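Coats, Bags and Where They Go: A Talk With the Manager of Goltent

13 June 2022

Goltent is a shared office on two levels, joined by a spiral stair. The woman who manages it came to the job from Seremetti, a store that sold hallway furniture, and she still has opinions about entryways.

"When we opened, there was one row of wall hooks by the door," she said. "It was meant for 15 coats. By September we had 80 members, and the coats ended up on the chairs."

She looked at built-in lockers first. The quote came to more than she wanted to spend, and the lockers would have blocked part of the window. Instead she bought standing racks, five of them, at $255 for the set, and put them out on the floor near the desks.

"People want their things where they can see them," she said. "If the hook is across the room, they won't walk to it."

Her first choice was a model called the Pinto, which had a three-legged foot. Members kept catching their shoes on it, and she sent it back after about a month. The Tasia, which replaced it, is heavier and stays put when someone pulls a bag off in a hurry.

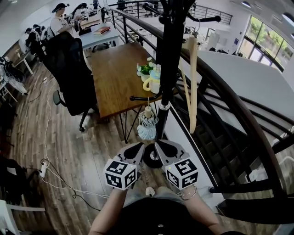

I asked what a rack is for once the weather warms up. Coats are only part of it, she said, and in summer they are the smaller part. Members hang up bags, umbrellas, headphones and anything else they don't want on a desk. The black rack near the wooden table had a light blue tasseled ornament on one of its hooks and a long beige strap hanging down the side of the pole. She has no rule against that sort of thing – she only asks that wet umbrellas go by the door.

She does have a rule about weight. Heavy backpacks go on opposite sides, or on the floor under the desk.

"I check the racks when I lock up," she said. "Anything left for two weeks goes in a box in my office. Right now the box has three scarves in it and one very nice raincoat."

She plans to order two more racks for the upper level before the fall.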